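Grüner Zweischlitz-Toaster "Bistden" mit passendem Frühstückstablett

Aus dem Sortiment von Raditz, Küche & Kleinkram
Vorgestellt von Lăcrămioara Pîrvu
27. April 2024

Ich freue mich so, dass ich euch den endlich zeigen darf! Wer öfter bei uns im Laden steht, weiß ja, dass ich eine Schwäche für dunkles Grün habe. Meine Küchenstühle sind dunkelgrün, mein Fahrrad ist dunkelgrün, und seit ein paar Wochen frühstücke ich nun auch dunkelgrün. Der Bistden ist ein ganz normaler Toaster für zwei Scheiben, mit Hebel und Drehknopf und silbernen Rändern um die Schlitze, und genau so einen habe ich ewig gesucht (mein alter war aus weißem Kunststoff, inzwischen eher gelb, reden wir nicht drüber).

Auf die Idee mit dem Set ist Bình Hầu gekommen, der bei uns den Einkauf macht. Wir hatten das helle Holztablett, den weißen Emaillebecher mit dem dunkelblauen Rand und die rote Schale mit dem schwarzen Rand schon länger einzeln im Regal stehen, und er meinte, das gehöre doch alles auf einen Tisch. Blau, Rot und Grün zusammen, ich war erst skeptisch! Aber auf einer weißen Tischplatte geht das wunderbar, und der Kaffee steht gleich dahinter.
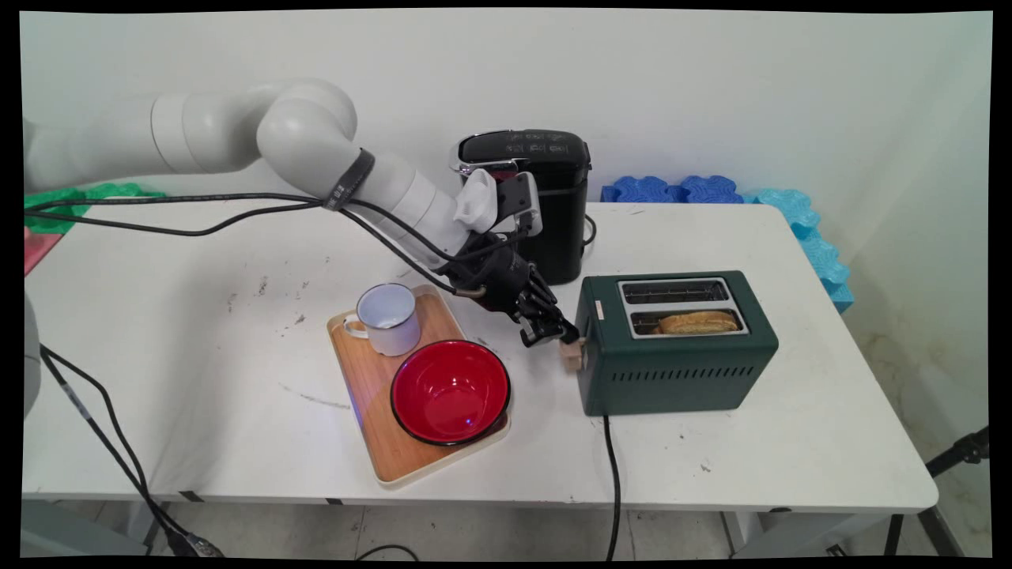 Die Schale nehme ich morgens für Joghurt, abends auch mal für Oliven. Sie ist innen glänzend rot, und ich finde, da sieht sogar langweiliger Haferbrei nach etwas aus. Der Becher ist eben Emaille, also bitte nicht in die Mikrowelle damit, und wenn er euch auf die Fliesen fällt, kann schon mal eine Ecke abplatzen. Meiner hat zwei solche Stellen, ich trinke trotzdem jeden Tag daraus. Das Tablett wischt ihr einfach feucht ab und lasst es stehend trocknen. Einweichen mag es gar nicht.

Jetzt aber zum Toaster selbst. Was ich an ihm mag, ist die Bedienung: Ihr dreht erst am Knopf, stellt also die Bräunung ein, und drückt dann den Hebel nach unten. Mehr ist es nicht. Kein Display, kein Piepsen, keine App. Ich toaste auf einer mittleren Stufe, Bình mag es deutlich dunkler (bei ihm riecht es dann im ganzen Pausenraum), und mit tiefgekühltem Brot dreht man halt ein Stück weiter auf.

Natürlich kann man auch nur eine Scheibe toasten, das mache ich unter der Woche ständig. Mein Tipp: nicht jeden Morgen denselben Schlitz nehmen. Ob das technisch etwas bringt, weiß ich gar nicht, aber meine Oma hat es so gehalten, und ihr Toaster hat uns alle überlebt. Sehr dicke Scheiben vom Bauernbrot klemmen manchmal, die schneide ich lieber etwas schmaler und hole sie mit einer Holzzange wieder heraus. Niemals mit der Gabel, und vorher immer den Stecker ziehen!

Zum Brot werde ich auch oft gefragt. Am besten klappt es bei mir mit dem Kastenweißbrot von der Bäckerei Furtună, das ist so schön feinporig und wird goldbraun statt fleckig. Dazu gesalzene Butter und die Aprikosenmarmelade aus Brultavden, von der wir im Mai wieder neue Gläser bekommen. Schreibt mir gern, wenn ich euch eines zurücklegen soll. 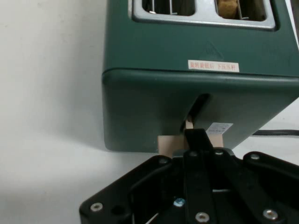
Lesezeit: 4 Minuten

Ein Wort noch zu den Aufklebern. Auf der Vorderseite sitzt ein kleiner weißer mit roten chinesischen Schriftzeichen, und der sagt im Grunde das, was ich oben schon geschrieben habe: erst den Knopf drehen, dann den Hebel drücken. Wer ihn nicht mag, föhnt ihn kurz lauwarm an und zieht ihn langsam ab (Toaster natürlich kalt und ausgesteckt). Ich habe meinen drangelassen, ich finde ihn hübsch. Das Etikett mit dem Kleingedruckten unten neben dem Hebel lasst bitte kleben, das brauchen wir, falls doch mal etwas zu reklamieren ist.

Beim Saubermachen bin ich faul, das gebe ich zu. Ein weiches, leicht feuchtes Tuch für das matte Grün, ein trockenes für das silberne Metall oben, sonst habt ihr dort Schlieren. Krümel schüttle ich über der Spüle aus, wenn alles abgekühlt ist. Scheuermilch bitte nicht, die macht auf dem Gehäuse glänzende Flecken, und die gehen nicht mehr weg.

Was ihr bei uns bekommt:

Toaster Bistden, dunkelgrün, zwei Schlitze
Serviertablett aus hellem Holz
Emaillebecher, weiß mit dunkelblauem Rand
Schale, rot mit schwarzem Rand

Artikelnummer für das komplette Set: 1862
Preis: 88 Euro
Becher oder Schale einzeln: je 9 Euro
Tablett einzeln: 13 Euro

Die Kaffeemaschine gehört nicht zum Set, danach haben jetzt schon mehrere gefragt. Den Toaster geben wir im Moment nur zusammen mit den anderen Teilen ab, einzeln kommt er wahrscheinlich im Mai dazu. Abholen könnt ihr im Laden, verschicken tun wir auch, dann packt Bình den Becher extra dick ein. Und wenn ihr unsicher seid, ob das Grün zu eurer Küche passt, bringt einfach eine Fliese oder ein Stück Tapete mit und haltet es daneben!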